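Visit report: Ladefoged manipulation lab, September

The visit covered written practice for two-arm work on small objects. The test task is chess. Steinar Nørgaard led the session and started with the operator rules, kept on a single sheet at the door. 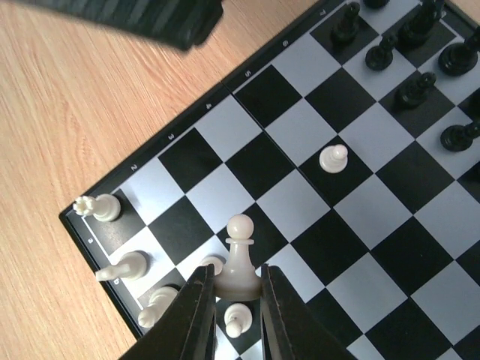 Grip force is capped at 10 newtons for all plastic parts. Any change to the cap is logged before the next run, with initials. Arm speed during shared-space work is limited to 30 percent of the rated maximum.

A run begins from a written start state. If a piece falls, the operator records it and leaves it until the run is closed.

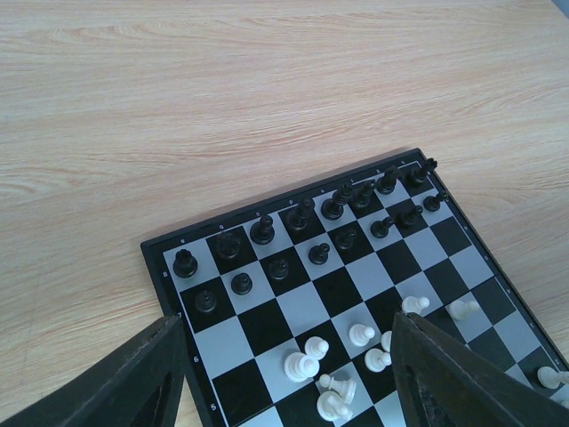
Who may enter the workspace between runs?
Only the named operator, with both arms stopped and the stop button in hand.

Cables are checked for slack every 400 cycles, and fingertips are checked at the same interval. Log sheets go into the Stokia binder and are kept for 3 years.
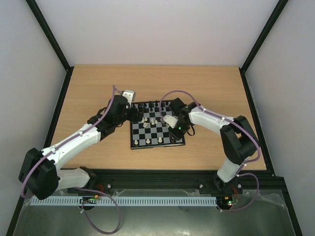
Birthe Eyvindsson objected that a fixed cycle count is too coarse, and that cable checks should also follow any change of arm path. The next revision of the sheet is due before the Okow visit.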